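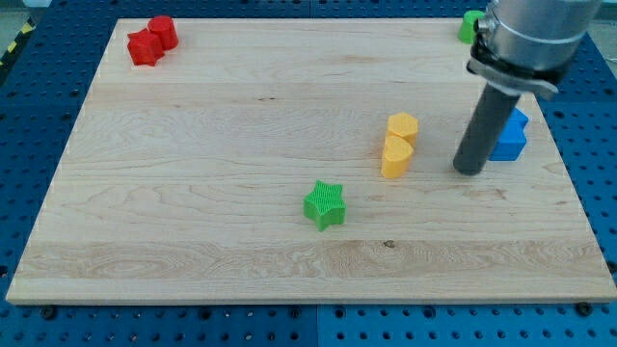
*Colored blocks on a maple board under the arm at the Dreltbridge workshop.*

## House rules for a shared robot cell

Saranya Kandasamy wrote the first version of the cell rules at Dreltbridge in July, on one sheet of paper. It has since grown to 4 pages. She would like it to be shorter.

"People read one page," she said. "They sign four."

The rules apply to anyone who runs an arm at the workshop, including visitors from Tritine and Skedelis, who share the bench time. Most of them deal with what happens before the arm moves. The operator checks the tool clamp by hand, looks over the work surface, and runs the program once at reduced speed. Any change to the tool means starting those checks again.

Kandasamy is strict about the last point. "A rod that sits a little lower in its collar is a different tool as far as the program knows. You measure it again. I don't care if you only loosened it for a second."

Floor tape is another subject she comes back to. Hers is yellow and black, and the rule is that bags, chairs and feet stay on the far side of it while a program runs. She turned down a request to allow people inside at low speed. "Then somebody has to decide what low is, every time."

The log holds 2,427 runs so far. Of those, 58 were stopped by the operator, and she reads every one of those entries. She wants a stop written up in plain words, with the name of the program and what the person saw. Pressing the button is never held against anyone.

Hijazi, which supplies the workshop's training course, has asked to use the rules with its own students. Kandasamy agreed, on condition that they cut the section on storage, which she says only makes sense in her building.

The next version is due after 3 operators have marked up the draft. She has asked them to use a red pen and to cross out whatever they skip.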